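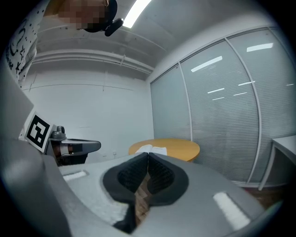 ## Saturday, gripper day

Okay, so I finally got both hand-held grippers going in the same session, one per hand, and my forearms are letting me know about it. I've been calling the two sets of finger pads by where they came from, so it's the Plindska pads versus the Jirkex pads, and I spent most of the day swapping between them and swearing at small screws.

The Plindska ones are the softer foam with the grid pattern on the inside face. I love how they grab! You squeeze a little and they sort of settle around whatever you've got (pens, a glue stick, that horrible slippery tape dispenser). The Jirkex ones are stiffer and snappier and I can feel the object better through the trigger, but round stuff shoots right out. I chased a marker cap under the desk three times before lunch.

Count for the day: 763 good grabs with Plindska, 718 with Jirkex, same objects, same order, same tired person. I was hoping for a bigger gap, to be fair. Need to split it by object before I get excited, because I bet paper is doing most of the work. Picking up a single sheet with the Jirkex pads is miserable. You get the corner, it bends, it slides away, and you stand there pinching air.

The marker tracking was better than last time. It still drops out when I roll my wrist too far and the square on the side of the gripper goes edge-on, and I know I do that, and I keep doing it anyway. Tried holding my elbows in. Felt like a T. rex, but the dropouts got shorter. The ceiling lights bouncing off the glass wall bug me too. I want to run the same 100 grabs with the exposure locked and see if the tracker cares, or if I'm blaming the lights for my own wrists.

Clasden controller: still laggy when both hands close at once. One hand is fine, other hand is fine, both together and there's this tiny hiccup before the second one logs. I switched to the Czerwiński firmware after coffee and the hiccup went away, but then the left one forgot its zero twice and I had to recalibrate in the middle of a run. Ugh. Wrote down the settings this time (inside cover of the green notebook, so I stop hunting for them).

Goal is 3,000 grabs before I pick a pad for good. Leaning Plindska. The foam had better hold up, I've only got one spare pair left and I'm not ordering more until I've seen how the edges wear.

Next time: lock exposure, start with the left hand, bring the wrist brace.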